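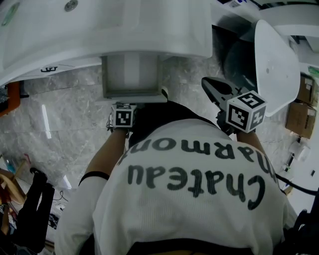 Home News Film Craft Awards Podcasts

2023-07-24

Sets for "Brever" took two years to build, designer says

Anyone who stayed through the credits of "Brever" will have seen Juwita Lumenta's name go by, and it is lovely to see her getting a little attention at last. The production designer built the film's drowned harbor town on two stages, with almost 2000 hand-painted roof tiles and a working canal down the middle.

"Dinesh kept asking for one more street, and I kept saying yes," Lumenta said of director Dinesh Dewan, laughing -- they have been friends since film school.

Set decorator Afroza Sheikh filled the houses with 686 pieces of old furniture, many of them bought from families along the coast where the story takes place. "Brever" opened in May and is still playing in select theaters.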